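Desk drawers and small parts: the Drustdale supply room sort-out

March 13, 2020

The supply room at Drustdale has been closed on and off for a fortnight while the shelves along the back wall were emptied and put back in a different order. It is open again. Most things are close to where they used to be, but the small items have moved, and a few have been thrown out.

The old system was a row of ice cream tubs with masking tape labels. Some of the labels had outlived their contents by years. The tub marked "fuses" held bulldog clips and a bike key, and the one marked "misc" had to be lifted with both hands. Tudur Rosser went through the lot over several lunch hours and ended up with 67 kinds of small item worth keeping. Dried-out markers, perished rubber bands and chargers for phones no one owns any more have gone. If you are missing a bike key, see Tudur.
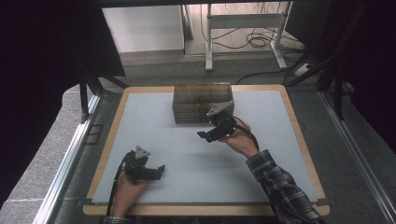
Paper clips, drawing pins, spare batteries and the like now live in divided boxes on the second shelf, at a height most people can reach without the step. Larger items such as tape guns and hole punches are on the shelf below. We tried solid grey tubs first and people kept pulling out three or four before they found the right one. The tinted plastic sort is better. With an open top and thin upright dividers you can look in from above, and you can make out the dividers through the sides as well, although a small dark item doesn't show up much behind smoky brown walls. For that reason there is a label on the front of each box, in black on white, and we ask that you leave it facing out.

Please put things back in the section they came from. If a section is full, tell Heledd Harries and she will find a second box. Don't start a new pile on top of the filing cabinet, as that is how the ice cream tubs began.

Batteries are the one exception to the self-serve rule. New ones are in the boxes, but used ones go in the red bin by the door and not back on the shelf. The bin will be emptied when it is full.

The total spend was $103, which covered the boxes, a roll of labels and a replacement bracket for the top shelf. The stationery budget has $987 left in it to the end of the financial year, so there is room for a few more boxes if they are needed. Requests to Heledd by email, please, with the colour and size of whatever you are after.

The cupboard under the stairs is next, in October. Anything in there with your name on it should be collected before then.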